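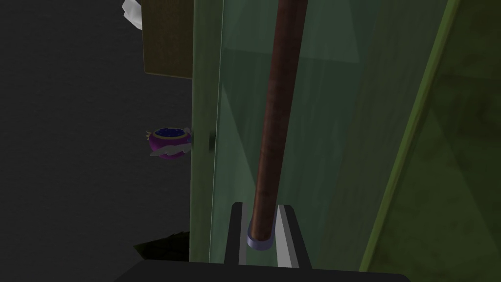
3.2 Setup and upkeep of the simulated cell

The Vevon cell is a two-armed robot placed in furnished rooms taken from the Sendville scene set. Before a room is used, each gripper is checked through its wrist camera with an object held between the fingers. A long wooden rod serves well for this check, as a small tilt at its upper end is easy to see against a flat pane. The finger pads are compared with the rod on both sides, and the grip offset is corrected when one pad shows a gap. We run 10 closing cycles per gripper and reset the offset table after each change to the hand model.

The second step sets the body pose. The Quan controller loads the arm joints first and the head camera last, so an error in the neck angle shows up as a slanted room while the arms still reach their targets. We log the neck angle at every load and do not correct the pictures afterward.
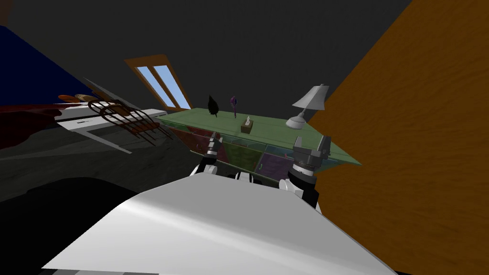

Figure 4. Head view in the cell, with both grippers raised near the furniture that holds the plant, tissue box and lamp.

Contact settings drift out of date when the room files are updated. In February we reloaded all 342 rooms and repeated the check at 1,000 steps per room. Faults fell into 2 groups: collision shapes larger than the visible surface, and finger friction left at its default value. Both were repaired in the room file, with no change to the controller. The head view was then saved again as a reference. 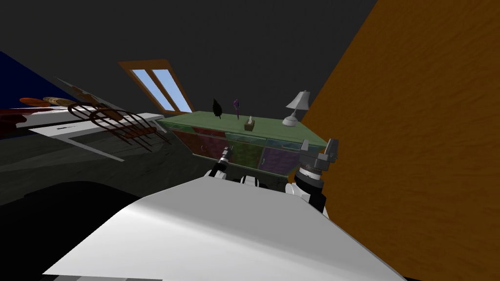

Clondside, commenting on a draft of this section, asked whether the friction value should be stored with the hand model, so that a new room file could not overwrite it. We have since moved it there. The collision shapes remain in the room files and are checked at each reload.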